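6. Setting up the letter sorting task

Do the arm calibration in section 5 before you start. Both arms should be powered, homed and holding position with the green lights on at the brackets.

1. Clear the tabletop and run Jakska in manual mode at 18 percent speed.

2. Set three plates in a shallow arc near the front edge. Use different colors. The sorter tells the plates apart by color, so two shades of blue will cause trouble.

3. Scatter the foam letters between the plates and the arms. Start with a handful.
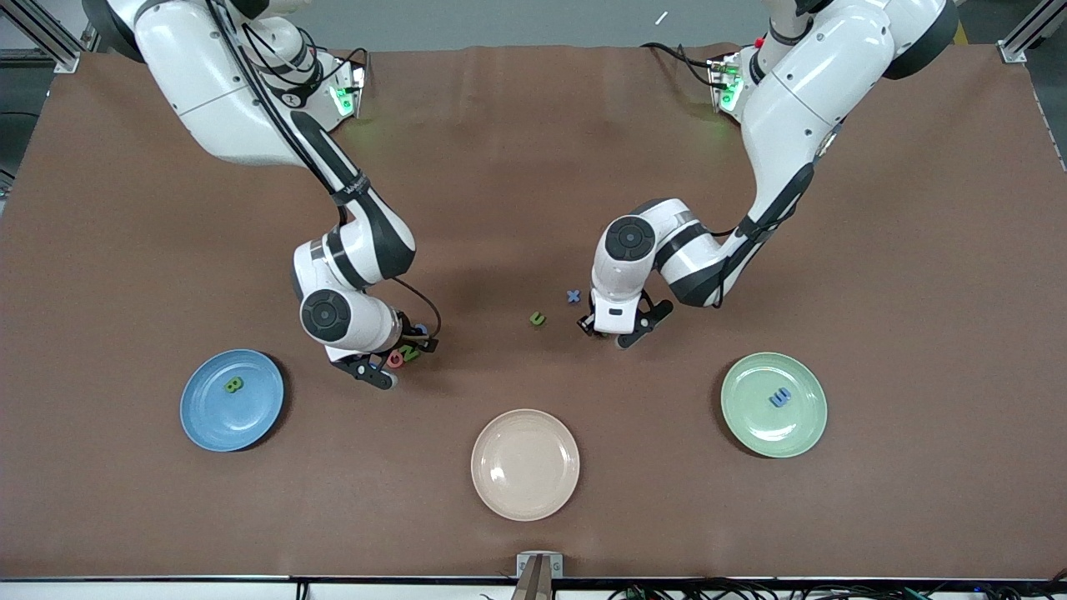 Cable routing affects this task more than any other in the Kourkoulas build. Run the bundle down the outside of each arm and leave enough slack at the elbow for a full fold. Letters lying well apart, like the green U and the light blue X, are the easy picks. A tight cluster such as the one by the blue plate makes the fingers come down close to the neighboring letters, so lower the approach speed first.

4. Set the gripper force to 250 and the approach delay to 900 ms. Foam dents if the force is much higher.

5. Start the sort. Keep one hand near the stop switch for the first 6 picks.

Caution: Do not reach between the arms to fix a letter – pause the program and wait for both to stop.

Note: A green 8 is sometimes read as a B. Petrică Preda's label file for Jakska fixes most of these. Load it before step 5.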